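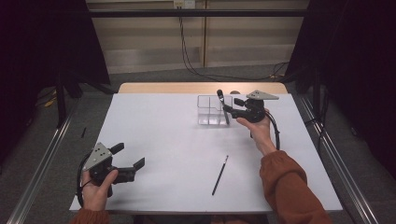 Stougaard Lawn & Irrigation

Frequently Asked Questions: Sprinkler Systems

Do I need a sprinkler system if my yard is small?

Maybe not. A hose and a timer will handle a small front lawn as long as you remember to move the sprinkler. Most of our customers with small yards call us because they travel, or because they have a strip along the driveway that burns out every summer. We will tell you on the first visit if we think a hose timer is enough.

How long does an installation take?

A typical front and back yard takes 2 days. Rocky ground, large tree roots and long runs under a driveway add time. We do not leave trenches open overnight where there is a sidewalk or a shared path.

Will you tear up my lawn?

We pull the pipe through the ground with a vibratory plow wherever we can, which leaves a narrow slit. You will see the lines for a few weeks. Where the plow can't go, such as next to foundations or between roots, we dig by hand, set the sod aside and put it back the same day. Water those spots well for the first month.

What do I need to do before the crew arrives?

Please mark anything you know is buried in the yard: dog fence wire, low-voltage lighting, a private gas line to a grill or pool heater. The public utilities get marked for free, and we place that request ourselves. Private lines are not included in that service, so we depend on you for those. We also need to get to the water shutoff inside the house and to the wall where the controller will hang.

Do I need a permit?

In Grimico, yes. The town asks for a plumbing permit for the backflow preventer, and we file for it. The fee is listed as its own line on your quote. Outside town limits it varies by district.

What is a backflow preventer?

It is a valve assembly that stops water in the sprinkler lines from going back into your drinking water. It has to be tested once a year by a licensed tester. We can do the test when we open the system in spring, and we send the form in for you.

How many zones will I have?

It depends on your water pressure, the shape of the yard and what is planted. Lawn and shrub beds should be on separate zones. Sun and shade should be too, if there is enough of each to matter. We measure pressure and flow at the outside spigot before we draw anything up.

Which controller do you install?

We install the Prerkine as standard. It runs off your home Wi-Fi, but it also has buttons and a screen, so you can change the schedule without a phone. If you already have a controller that works, we will usually keep it – just send us the model number ahead of time.

How often should I water?

Two or three times a week, deeply, is better for an established lawn than a little every day. Start before sunrise. We set the first cycle for 4:30 a.m. unless you ask for something else. New sod is different and needs water daily until it roots.

Can you add drip lines for my vegetable beds?

Yes. Drip goes on its own zone with a filter and a pressure reducer. Raised beds are fine. Leave the soil a few inches low until we have laid the tubing, then top it up with mulch.

When should the system be shut down for winter?

Before the first hard freeze. We blow out the lines with compressed air, one zone at a time. The Mirkska side of the valley freezes earlier, so we do those routes first. If you have moved there from town, call us to have your slot changed.

When do you turn systems back on?

Spring openings start in April and run through May. We check each head, adjust the spray and replace broken nozzles. Nozzles are included in the price of the visit. Heads and valves are extra, and we ask before replacing them.

One zone won't come on. What should I check?

First see whether it is switched off in the schedule. Then try starting it by hand from the controller. If the other zones run and that one does not, it is most likely the valve or the wire to it, and you should book a repair. If nothing runs, check the shutoff and the outlet the controller is plugged into.

What does the warranty cover?

Parts and labor for 3 years on systems we installed, 7 years on buried pipe. It does not cover freeze damage if the lines were not blown out, heads hit by mowers, or pipe cut during other work in the yard. Please tell your fence or patio contractor where the lines are. We leave a zone map with every install, and if you have lost yours we can print another.

How do I get a quote?

Call or use the contact form. The visit is free within our service area, and you get the quote in writing.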